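Help wanted: someone who likes putting stickers on cupboards (and taking them off again)

Hi! I'm Parisa, and I run Tanon, a very small sticker company that works out of the back half of a former dance studio. We make big cut-out stickers for furniture. Cupboard doors, wardrobes, dresser drawers, that kind of thing. Each one has a white outline so it shows up whatever color you put it on, and they're meant to go on and come off whenever you get bored of them.

We've outgrown doing everything ourselves, so I'm looking for two kinds of people, and you could be both.

First, a part-time studio assistant. It's 48 hours a month, and I'm pretty relaxed about how you spread them out as long as the Indine orders leave on time (Indine is the shop that carries most of our kids' range, and they like their boxes before noon). You'd be packing, checking cut edges, restocking the sheet drawers and dressing the sample doors. That last one is my favorite job in the place and I'm a little sad to be giving it away. You pick a handful of designs, you fuss over where they go, you stand back, you move the guitar two inches to the left, you move it back. We don't line things up in rows here. I like a door that looks like a teenager did it over a whole summer.
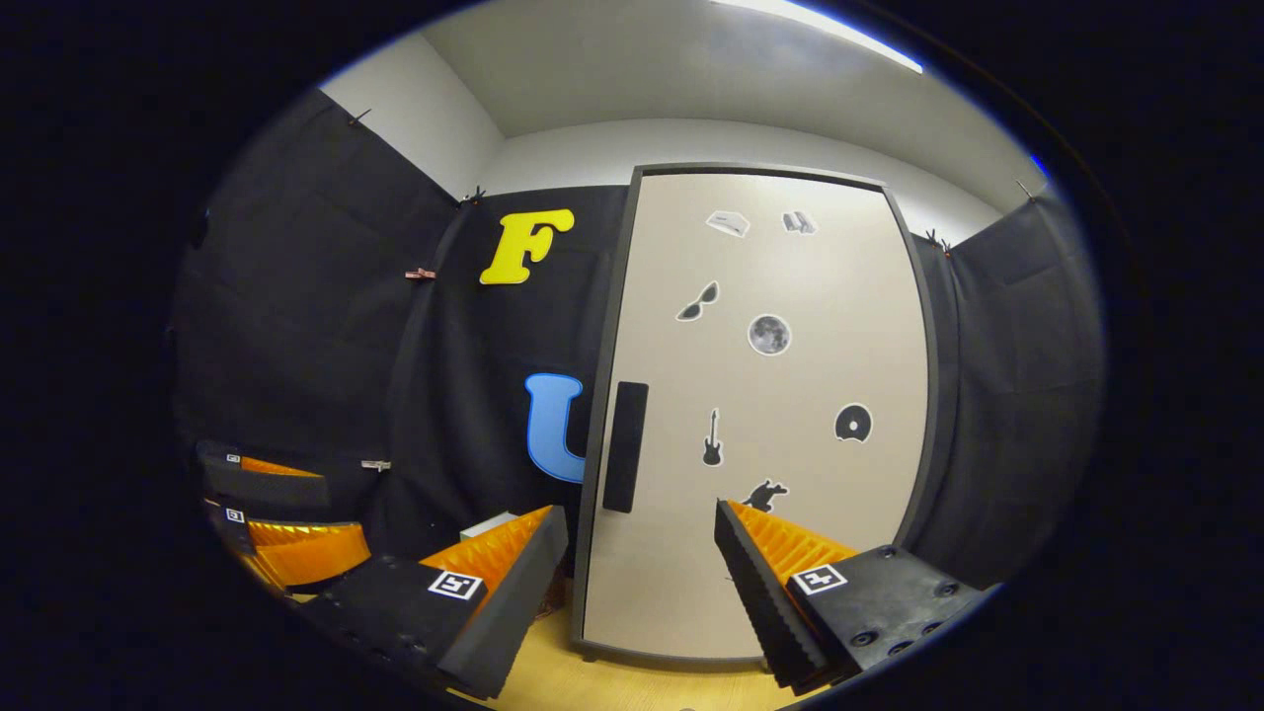 You need steady hands and some patience, because the thin shapes can be a pain. Animal legs especially! A tail will fold over and stick to itself before you've even got the backing off, and then you have to start with a fresh one. The moon is easy. Anything round is easy. If you've ever put a screen protector on a phone without swearing, you'll do fine.

Pay is monthly and I'll tell you the number in my first reply, so you don't have to sit through a whole chat to find out. There's street parking, a kettle, and a radio that Hamish controls. Hamish Swanson does the cutting and will show you the ropes for your first couple of weeks.

Second, home testers. I'd like 32 households to live with our July set and tell me how it goes. You get a pack of stickers to keep, plus $48 when you send back the last form. What I'm after is normal life: doors that get opened with jam on somebody's fingers, a kid who peels everything, a steamy kitchen. Painted wood, laminate, metal, I want all of it. Please skip it if you rent and your landlord is fussy, or if your doors have fresh paint on them. There are three short forms, and Abbas will email them to you. He'd love photos too, and messy rooms are fine.

To apply for the studio job, write me a few lines about yourself and tell me which seven stickers you'd put on your own wardrobe. Any subject you like, we don't have to make it already. No résumé needed, though I'll read one if you send it.

For testing, just tell Abbas Sharifi who lives at your place (pets count) and what your doors are made of, if you know.

You can drop a note through the door at Unit 111 or use the contact form on our page. Put "studio" or "tester" in the subject line so it lands with the right one of us. I answer most messages in the evening, after eight.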